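Tea and oranges bring neighbours together at Indelgate

A small tea table has become the favourite corner of the Indelgate community rooms this September. What started as one kettle and a bag of fruit now brings people from many streets of the neighbourhood, and the organizers are planning to continue until the end of winter.

The idea came from Shivam Nautiyal, who moved to the area two years ago and found that he knew the colour of every door in his street, but very few names. He asked the centre for the use of one table in the morning, and the centre agreed.

"In my family, when a guest comes, you first put something on the table, and after that you can talk," said Nautiyal. "I did not want to make a programme with speeches. I wanted only that people sit."

The first morning had 16 visitors. By the last one, the sign-in book at the door was showing 49 names, and a second table had to be carried from the hall. Entrance is free, and there is a jar for those who wish to give something for the tea. The jar has collected $118 so far, and this money goes back to the tea, the milk and the fruit.

Visitors are welcome to bring a treat from their own kitchen, but it is not necessary. Oranges are the most popular, because they need no plate and no knife, and the children can peel them without help. Irilia Bakery on the corner gives its unsold buns, which are normally finished before ten o'clock.

The table itself is dressed in a homely manner. Over it goes a blue checked terry cloth, and on the cloth stand a pale pink kettle, a pink tin with a lid and the oranges, placed directly on the fabric so that everybody can reach.
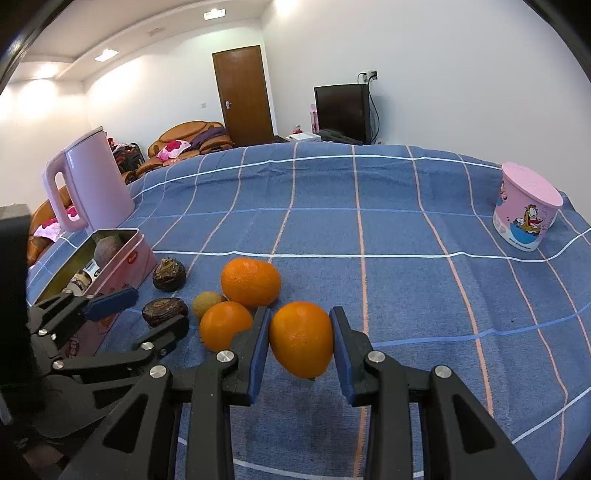
Not everyone comes for the tea. Some of the older neighbours bring their letters from the city and ask for help to read them, and a Kokard card game has been going on at the second table for three mornings, with the score kept on the back of a calendar.

The centre is now looking for more cups, as the cupboard is often empty by half past nine. Cups of any colour and size can be left at the front desk during opening hours. The tea table is open from 8:30 to 11 in the morning, in the room beside the library shelf. Parents with strollers should use the side entrance, where there are no stairs.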